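Jarnanora Course in Early Play and Learning
Handout for Unit 8: Pegs, Holes and the Table They Sit On
Notes by Þrastardóttir, revised 28th August

Welcome back, everyone, and I hope the reading from last time wasn't too heavy going. This unit is a good deal more hands-on. We are going to spend the whole session with peg toys, which I know sounds like a small subject for a whole session, but I have been teaching it for years and we always run over, mostly my fault, so please bring a drink and something to write with.

What we mean by a peg toy

For our purposes a peg toy is any base with holes in it and a set of pieces that stand in those holes. The base may be a square, a strip or a round disc. The pieces may be plain sticks, mushroom shapes, or the chunky kind that stack on top of one another, which are the ones most of you will remember from your own childhoods. I am going to say "base" and "pegs" all the way through, and I would ask you to do the same in your written work, only so that we all know what we are reading about when the papers start to pile up.

The base is the half of the toy that gets forgotten. People shop for the pegs, which are bright and pleasing in the hand, and then the base arrives and it is light as a biscuit and slides off across the table the first time a child leans on it! When you look over the sets in the practice cupboard, turn each base upside down first. Feel whether there is anything underneath to grip the table. Press on the rim with one finger and see if the other side lifts. Then look at the holes, and run a peg in and out of one near the edge and one near the middle, and notice whether they feel alike. They often don't, particularly in an older set, and a child will find the easy holes long before you do.

Why the task is harder than it looks

Think through what a young child is doing when she puts one peg in one hole. She picks the peg out of a heap, and it usually comes up the wrong way around, so she has to turn it, either in her fingers or against her chest or the tabletop. She steadies the base with the other hand, or forgets to. She brings the peg over the hole, at which point her own hand hides the hole from her. She lowers it, feels the edge, shifts a little, feels the edge again, and pushes. Then she has to let go without pulling it back out, and letting go cleanly is a skill all by itself, one that comes later than gripping does.

When you are watching, please try to write down which of those parts gave trouble. "Could not do pegboard" tells the next reader very little. "Turned the peg against the table, found the hole, knocked it over on letting go" is a lovely note, and it takes hardly any longer to write. I would sooner have two notes like that than a page of the other sort.

The table

A good many of you will work on whatever table the room gives you, and that's fine, but there are a few things worth knowing. A solid wooden top, such as a butcher-block workbench, is a pleasure for this kind of work. It doesn't bounce, and a dropped peg makes a nice dull sound on it. The pale finish also makes colored pieces easy to find. A busy grain or a patterned cloth can swallow a small peg completely, and then you spend the session on your knees.

The trouble with a workbench is the height. Benches are made for grown people standing up, and a child brought up to one needs a seat that is really suited to it, with something firm under the feet. I don't accept dangling legs in a practical. If the feet are loose the whole body is busy balancing, and the hands get what is left over. If you can't get the seating right, bring the toy down to the floor on a tray and work there. I have had some of my happiest sessions on the floor.

Check the surface with the flat of your hand before you begin. You are feeling for splinters, sticky patches and any small thing that has been left from the group before. Wipe with a damp cloth and let it dry, as a wet top turns a light base into a boat.

Tubs and what goes in them

Next to the base you will want one container for the pegs, and I do mean one. A wide round tub is what I reach for, low enough that the child can see over the rim from a sitting position. Put it on the side of the hand you would like the child to use, or, if you are observing for preference, put it straight behind the base in the middle and say nothing about it.

Many of us save plastic tubs from the kitchen and the shops, and I would never discourage that. Wash them well, and be sure you know what was in them. Read the label too, the whole way around, for any age or warning marks, and either take the label off or decide that you are happy to leave it on. Children do read labels, in their way. A bit of blue or orange on the side of a tub can be far more interesting than twenty pegs.

How many pegs to put out is a matter people get quite heated over. My own rule is 8 for a first meeting and 20 at the very most once the child knows the toy. The big Jarkeo set in our cupboard has 200 pieces, and I would be grateful if nobody ever tipped all of it out again. Keep the main box out of reach and out of sight, and top up the tub quietly if it runs low. 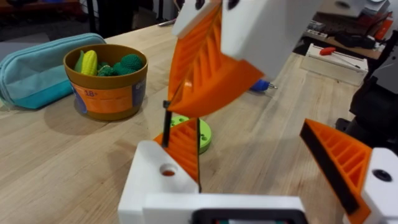
Should the base be fixed to the table for a child who keeps pushing it away?

For the first few sessions it helps to fix it, using a square of non-slip matting or a little putty underneath. After that I would take the help away again for part of each session, as holding the base still is the job of the second hand and the child needs the chance to learn it. Write in your notes which way it was, fixed or free, or the two sessions can't be compared.

Practical task

Work in pairs. One of you plays and the other observes, and then you swap over. The player sits at the bench with one base and one tub and fills the base with the hand they don't normally use. It feels silly for about a minute and then it becomes very absorbing, and you will notice your tongue creeping out! The observer writes notes under the headings picking up, turning, placing and letting go.

Do it once with the base resting on the bare table, and once with matting under it. Then do it a last time with the tub moved to the far side of the base, so the arm has to cross over. Please don't race. I have had groups turn this into a contest and the notes were no use to anyone.

Clearing up is part of the task. Pegs go back through the Even tray, which holds them in rows, so that a missing piece shows up as a gap before the box goes on the shelf. If there is a gap, look under the bench first, then in the cuffs of your trousers. A small peg on the floor is a real danger to the youngest children who use this room after us, so nobody leaves until it's found.

Written work

Your write-up for this unit should come to no more than 2,000 words. I would like a short account of the setup (base, table, seat, tub, number of pegs out), then your observer's notes exactly as you wrote them at the time, smudges and all, and then your thoughts on what you would change. Sketches are welcome and needn't be good. If you choose to bring in a set of your own, say where the pieces are kept and how you checked their size.

For those who missed the unit on grasps in February, the handout is in the gray folder by the door, and you will want to have read it before you start on your notes. Next time we move on to threading and lacing, so if you have any old shoelaces at home, long ones especially, do bring them along.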